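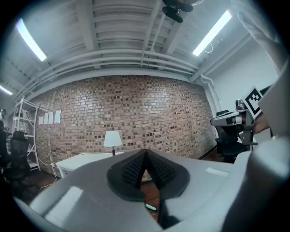 August, 9:40 am

Tubulin prep, second cycle. Thawed the cycle one pellets on ice and resuspended in cold BRB80. Sorin's spin left more haze than I like, so I repeated it before adding GTP. Polymerized at 37, 40 min, then through the glycerol cushion. Pellet clear and a bit glassy at the edge.

Kinesin-5 motor domain: Sânziana's new construct (clone 2927) expresses better than the old one but still comes off the nickel column with a lower band. Could be clipping in the neck linker. She wants to try fresh inhibitors and a shorter induction. Kept the peak fractions and froze the shoulder separately, box "Bellix", top shelf.

1:15 pm

Gliding assay, three chambers. Motor diluted 1:2000 from stock. Chamber 1 bound very few filaments, chamber 2 was fine, chamber 3 had filaments landing and then sticking at one end. Casein was from the old bottle. Make new casein before anyone repeats this.

Grigore asked if the stuck ones could be dead motors. Possible. Will do a microtubule bind and release on the next batch and compare.

4:30 pm

Tracked chamber 2 only. Velocities saved in the Tekow folder, not yet checked for stage drift. Maricica has the script that corrects for it.

To do:
Casein, filter and aliquot
Gel of the shoulder fractions
Ask Sebastian for the AMP-PNP stock
Book the TIRF for the morning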